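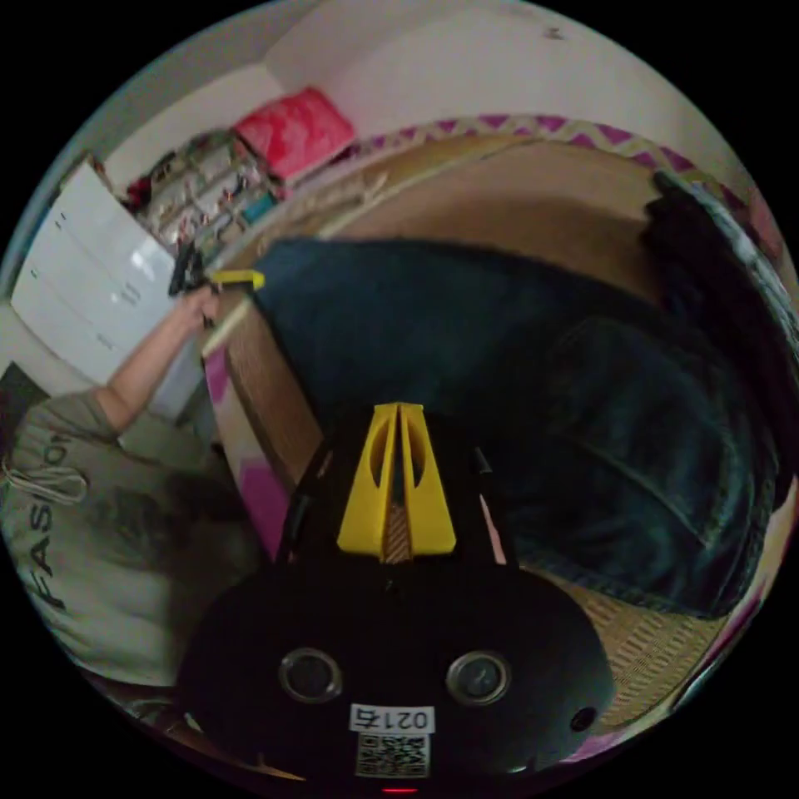
Hand-held grippers for folding data: stock fingers or the slotted ones?

millrace_tom
Posted Jun 27, 2020
We're picking fingertips for a clothes folding set and I'd like opinions before I order more. Candidates are the Rellum solid tips and the slotted yellow ones on the Brotex handle. Heavy fabric like jeans is fine with either. Thin stuff is where they differ. The Rellum tips dropped 23 grasps out of 926 and the slotted ones dropped fewer, but they flex, and I don't like what flex does to the width reading.

pegboard9
Go slotted. Flex helps you get under a hem. If the width reading drifts, zero it every session.

oddlot
Disagree. Zeroing fixes an offset, it doesn't fix bending under load. We ran slotted tips for 3 months starting in November and ended up throwing out the width channel completely.

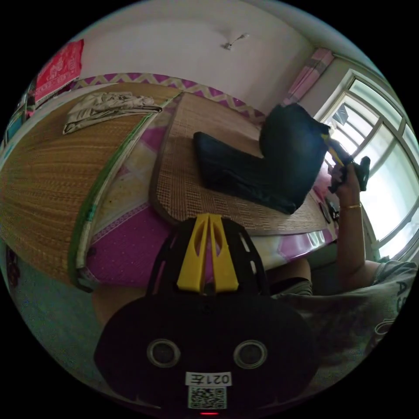
millrace_tom
Surface matters more than I expected. On a hard table the tips skate and you pinch nothing. Woven mats over a bed, with black trousers laid on the small-square one, are closer to what I want to test, because a bed gives a little when you push down. My worry there is the tips catching in the weave. Has anyone had that with the Rellum?

pegboard9
Not with the Rellum. The edge is too thick to catch. It's also too thick to pick up a single layer, so take your pick.

zinc_and_tin
What controller is logging this? On the Zaidi board the width is sampled slower than the video, and that can look like flex when it's only lag. Check that before you blame the plastic.

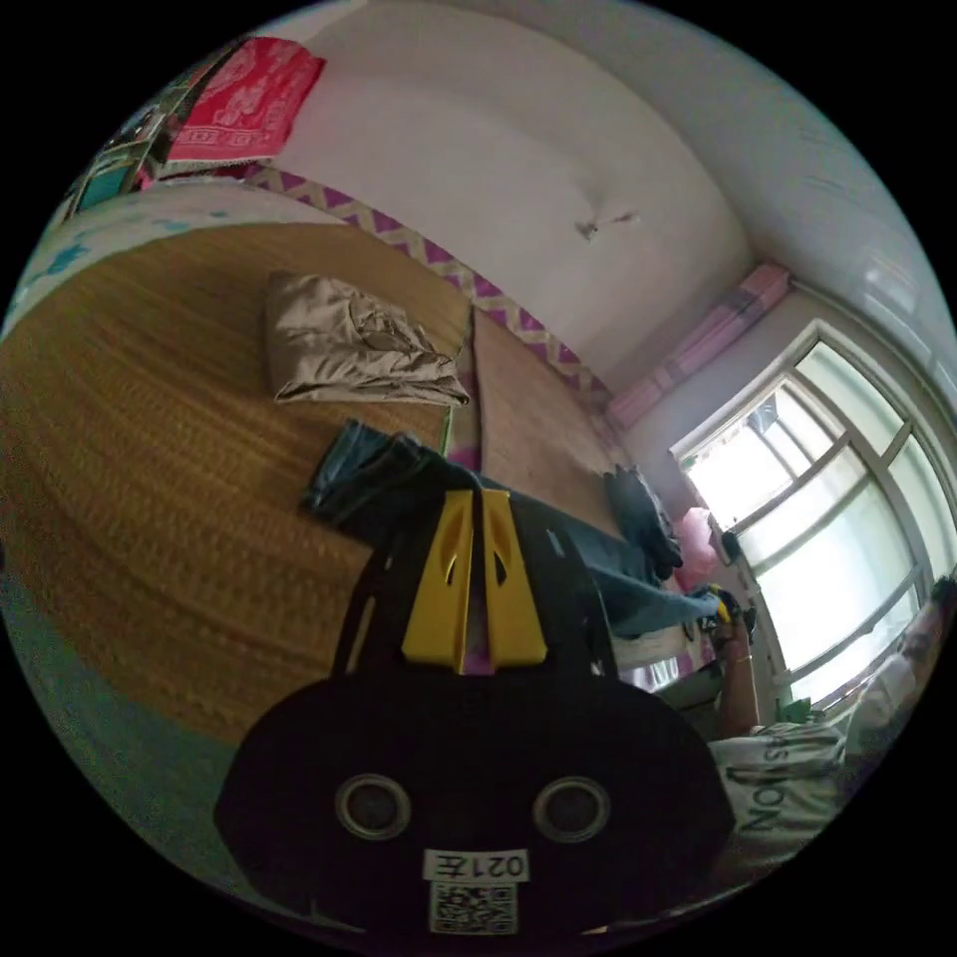
millrace_tom
Zaidi, yes. I'll log both on the same clock and squeeze a block of known size.

oddlot
Lag is real but it won't show up in a static squeeze. Pull sideways on the block too. My money is still on bending.

zinc_and_tin
Fair. Do both. Cliltlow has a stiffer slotted tip if it comes to that, same mounting holes.

millrace_tom
Ordered one pair of the Cliltlow. Will post numbers when I have them.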